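How do I get the musty smell out of woven baskets?

Rezaul Begum
14 Jun 2021
I keep bread in mine and they've gone a bit whiffy since we moved to Romstead. I've tried airing them on the step — no joy.

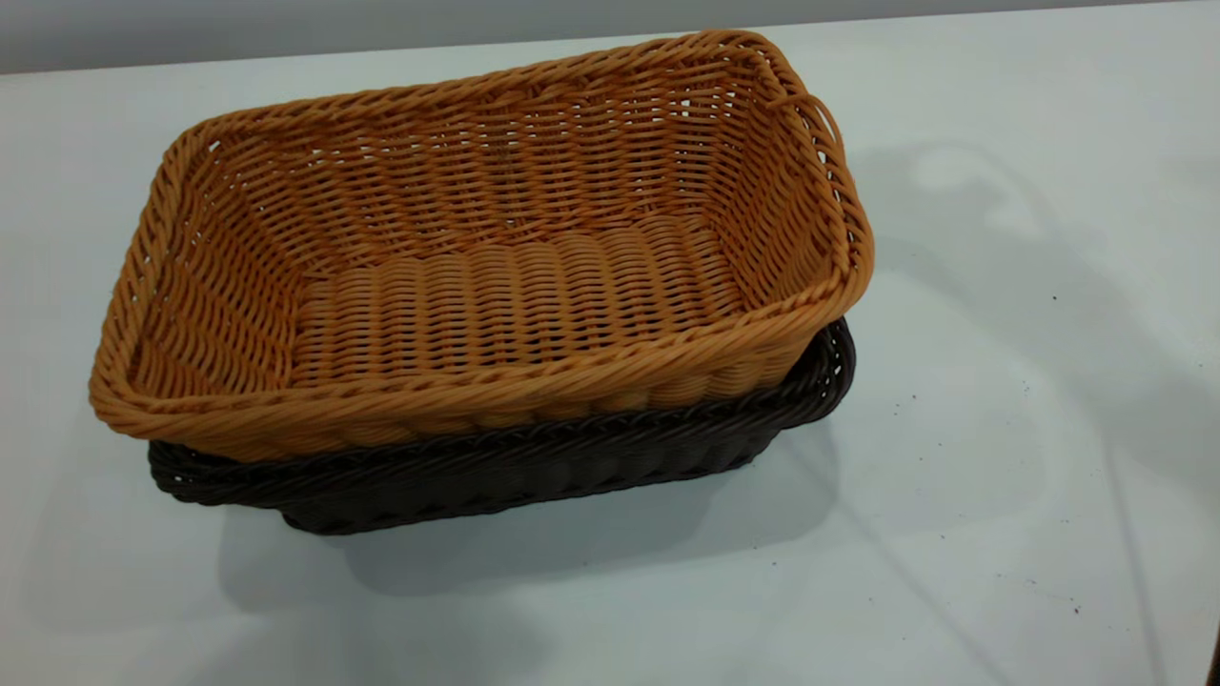 I don't want to use anything strong with food going in them. Any ideas?

Jade Dawber
Ooh, I had this! Bicarb, loads of it, left in for 16 hours and then brushed out with an old toothbrush (get right into the weave). Mine came up lovely. Dry them apart too, don't stack them till they're done.

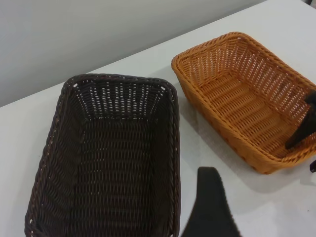
Munshi
Vinegar and water, wipe, leave by a window. Or just buy new ones, they're cheap.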